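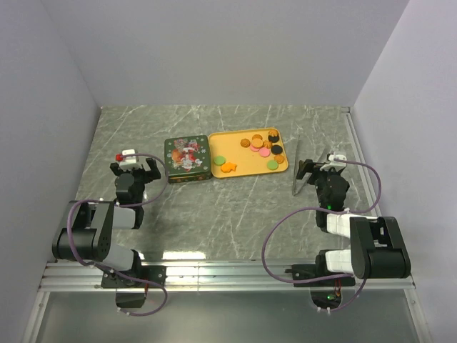

Vimala Kaimal fragt, ob man bei 6 mm Nut und 6,5 mm Dichtprofil nicht einfach mit mehr Druck schließen könne. Kann man. Der Flügel hängt dann nach einem Winter.

Deshalb ein Faden zu Fensterdichtungen im Altbau, Kastenfenster, innerer Flügel. Außenflügel bleibt grundsätzlich ohne Dichtung, sonst kondensiert die Feuchte im Zwischenraum an der äußeren Scheibe.

1/
Zuerst das Falzmaß bestimmen, also den Spalt zwischen Flügelfalz und Rahmen bei geschlossenem, verriegeltem Fenster. Knetmasse in Frischhaltefolie, an jeder Ecke und je einmal auf halber Höhe einlegen, schließen, öffnen, Dicke mit dem Messschieber abnehmen. Werte notieren, Flügel mit Bleistift nummerieren.

2/
Streuung am eigenen Fenster: oben bandseitig 1,5 mm, unten griffseitig 4 mm. Das ist kein Dichtungsproblem. Der Flügel hängt. Erst Bänder richten, dann noch einmal messen. Bei Fitschenbändern reicht meist ein Ring auf dem Dorn.

3/
Profilwahl. Für eingefräste Nuten Silikon-Schlauchprofil, Shore A um 40. Schaumband aus dem Baumarkt verliert die Rückstellung, selbstklebendes EPDM hält länger, aber nur auf tragfähigem Anstrich. Auf kreidender Ölfarbe hält es nicht. Ich habe das Profil von Virnenska genommen, weiß, mit schmalem Fuß.

4/
Frage von Sreekumar Sundaram: Nut in den Flügel oder in den Rahmen? Antwort: in den Rahmenanschlag, wenn genug Holz da ist. Unter 9 mm Restholz neben der Nut würde ich nicht fräsen, dann lieber in den Flügelüberschlag. Vor dem Fräsen mit dem Magneten nach Nägeln suchen.

5/
Fräser: Nutfräser für Handgerät mit Anlaufring. Drei Durchgänge. Gegen die Fräsrichtung nie, auch nicht für die letzten Zentimeter. In den Ecken bleibt ein Radius stehen, der wird mit dem Stecheisen nachgearbeitet. Zeitbedarf pro Flügel bei mir etwa 8 Stunden, einschließlich Ausbauen, Abkleben und Grundieren der Nut.

6/
Die Nut muss gestrichen werden. Rohes Holz in der Nut quillt, der Fuß des Profils wandert heraus. Dünn mit verdünntem Leinölfirnis, überschüssiges Material nach zwanzig Minuten abnehmen, dann trocknen lassen. Lappen ausgebreitet im Freien trocknen, nicht zusammengeknüllt in den Eimer (Selbstentzündung).

7/
Profil einlegen: nicht ziehen. Silikon lässt sich leicht um einige Prozent längen und geht über Nacht zurück, dann fehlt in der Ecke ein Stück. Einrollen mit Andruckrolle, auf jede Seite 5 mm Zugabe, Ecken auf Gehrung schneiden und mit Silikonkleber stoßen. Durchlaufend um die Ecke geht nur bei sehr weichem Profil.

8/
Nachtrag zur Lüftung, weil das immer kommt. Dichtere Fenster bedeuten weniger Luftwechsel. Wer eine Gastherme oder einen Ofen mit Raumluft betreibt, spricht vorher mit dem Schornsteinfeger. Sonst Hygrometer aufhängen und Raumfeuchte mitschreiben.

9/
Prüfung: Papierstreifen, 80 g, an allen Messpunkten einklemmen und ziehen. Er soll mit Widerstand herauskommen, nicht reißen. Reißt er, ist das Profil zu dick. Rutscht er, ist die Stelle offen.

10/
Kosten für die ganze Wohnung bisher 1022 Euro, davon gut die Hälfte Werkzeug, das bleibt. Der Messschieber ist von Greton und ausreichend. Die Andruckrolle von Warrier hat zu viel Spiel auf der Achse, die würde ich nicht wieder kaufen.

11/
Offen ist das Treppenhausfenster. Dort liegt alter Fensterkitt in der Falz, ungeklärte Zusammensetzung. Wird erst beprobt, dann bearbeitet. Im September weiter, die Messwerte hänge ich dann hier an.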